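How do you price a first workshop when you're leaving a salaried job?

tidepool_jen
Posted in: Coaching & Training

Hi all! I've run internal leadership sessions at Petrauskas for six years and I'm finally going out on my own in February (terrified, thrilled, both before breakfast). My first possible client is Allance, a company with a few small offices, and they want a half-day workshop on giving feedback to people more senior than you. I quoted $1,000 for the whole thing and they said yes in under a minute, so now I'm convinced I went too low.

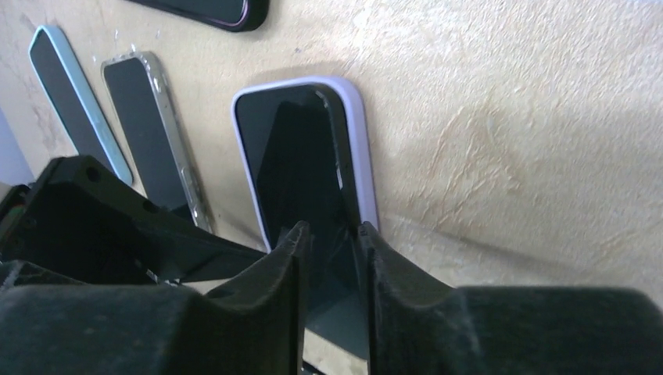

The other thing is that they've asked for a per-head price for the next one, and I have no idea where to start. A friend of mine charges $185 a person for open sessions, but hers come with a workbook and a follow-up call. Do I match that? Do I go lower because I'm new on my own? I keep typing an email and deleting it.

marlow_trains
Congrats on the jump! A fast yes doesn't always mean you were cheap. Sometimes the person has a budget line and you landed under it, and they're just glad to be done. I'd leave the first price alone and do a great job.

For the second one I'd go per head with a minimum. Mine is $220 a person, eight people minimum, and I put the minimum in the same sentence as the price so it can't get lost. When I started I did $200 flat with no minimum and ended up driving two hours to train three people at Stostero. Lovely people, terrible day for my bank account. Also put your travel on its own line, and say in writing what happens if they move the date — I forgot that twice.

You have six years behind you, so please don't give yourself a beginner discount.

quietdesk
charge more

pennywhistle88
I kind of disagree with the per-head idea for in-house work. Your prep is the same for nine people or fourteen, and then they start haggling over who counts as attending. I quote by the half day up to a set group size and add a second session past that. Akusska Learning has a free quote template I used for my first year, it's a bit ugly but the cancellation wording is decent. Did they ask for slides afterward? Decide that before you send the email.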